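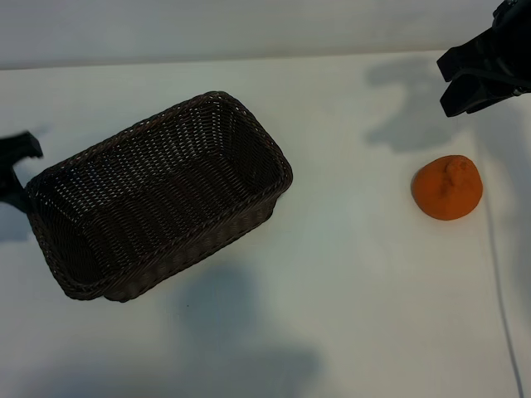

A dark brown wicker basket on a white table, with an orange fruit some way off.

Progress report to the Brosness Fund
Neighborhood Pantry and Shared Meals, Ferklow
Dec 19, 2021

Dear Hartmut Schmieder and everyone at the Fund,

Thank you for your patience with this one. I know it was meant to reach you before the holiday rush, and I am sorry that it is coming on a Sunday evening with the rush well under way. It has been a full and mostly happy few months in Ferklow, and I wanted to sit down with a pot of tea and tell you about it properly.

When I last wrote, the pantry was opening one afternoon a week out of the old Brandes shoe store, and we were still arguing with the landlord over the back door. The door is fixed. It now opens wide enough for a pallet, so Ryan Cropper and his crew no longer have to carry every sack of potatoes through the front past the people waiting in line. We moved to two afternoons a week as soon as that was done, and between then and now we have given out 1,262 grocery bags. Our target for the period was lower than that, and I will admit I had some doubts about reaching even the lower number when we talked last summer.

The second afternoon has brought in people we never saw before. A good many work early shifts at the Plelelham laundry and could not get to us on our old schedule. They come in tired and they do not want to stand around, so we started packing 17 bags ahead of opening for anyone who needs to grab one and go. Everyone else still picks from the shelves, and I hope we can keep it that way. People know what their own kids will eat! We had a long run of canned beets that hardly moved while the peanut butter vanished every single time, and that taught us more than the survey did.

About the survey, which I promised you. We handed out 125 forms and got 100 back, and I was very pleased with that. The most common request by far was for more fresh fruit, followed by cooking oil and then diapers. Several people asked for spices, and one wrote a full page on how to store onions, which we have followed to the letter ever since. Diapers are outside what your grant covers, as I understand it, so we have asked a local church if they would like to take that on. They are thinking it over.

The shared meals have been slower to get going. We held off through the early fall while families were nervous about eating indoors, and when we did begin we kept it small, with the windows open and everybody in coats. Soup went over well. The baked ziti went over even better, and we ran out before the last table was served, so that evening ended with a lot of toast. I would like to move two of the meals we missed into the spring, if the Fund is willing, and would be glad of a short note from you saying yes or no.

On the money side, we are under on rent and over on fuel. The van needed new brakes, and driving out to the Plelelham farms for apples and squash costs more in gas than I planned for - though the produce itself was given to us, so I still think we come out ahead. Ryan has the receipts in order and can send copies whenever you want them. We have not touched the line for a second freezer. The model we chose is on back order, and the store will only say that it hopes to have one after the new year.

We will be open as usual through the last week of December, with extra bread on both days. If you happen to be passing through, please come by and have a cup of coffee with us. The side entrance is the easier one to find.

With warm thanks from all of us at the Ferklow pantry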